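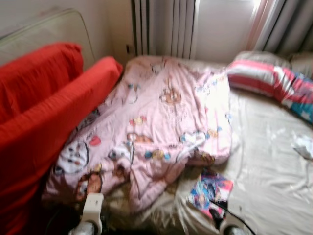 A bunched comforter on a bed, viewed from the robot's side, with white gripper parts at the lower edge.

Teleoperated demonstration is a method of programming a robot in which a person performs a task through the machine by remote control while its movements and camera images are recorded. The recordings, called demonstrations or episodes, are later used to train a control policy. When the operator holds the arm and moves it directly, the method is called kinesthetic teaching.

Control methods

In a leader-follower system, the operator moves a pair of small arms and the robot copies their joint angles. Other systems use handheld controllers and compute the joint angles from the position of each hand. Kinesthetic teaching needs no separate input device, but the operator's body may block the cameras, and guiding two arms at once is difficult for one person.

Bedding and other cloth

Bed making is a common household task in this field. A comforter has no fixed shape, and its corners may be hidden in folds. Printed fabric adds a further difficulty, as the edge of a motif can resemble the edge of the cloth. Strong light from a window may wash out part of the bedding in the camera image. Operators usually find an exposed edge, grip it with both hands, and pull toward the foot of the bed in short strokes.

The Malomano bedding set, compiled by Golshifteh Tabrizi and released on 21 Dec 2024, contains 1,083 episodes recorded in 9 homes. Each episode ends when the operator presses a pedal or when 70 seconds have passed. Episodes in which the cloth leaves the bed are kept and labeled as failures.

Recording and review

Joint positions, gripper opening, and images are stored with a shared clock. Delay between the operator's hand and the robot is logged separately; the Plorkance format rejects any episode in which it exceeds 200 milliseconds. Long pauses are commonly trimmed before training, although pauses that precede a second grasp are often retained.

See also

Imitation learning
Kinesthetic teaching
Cloth manipulation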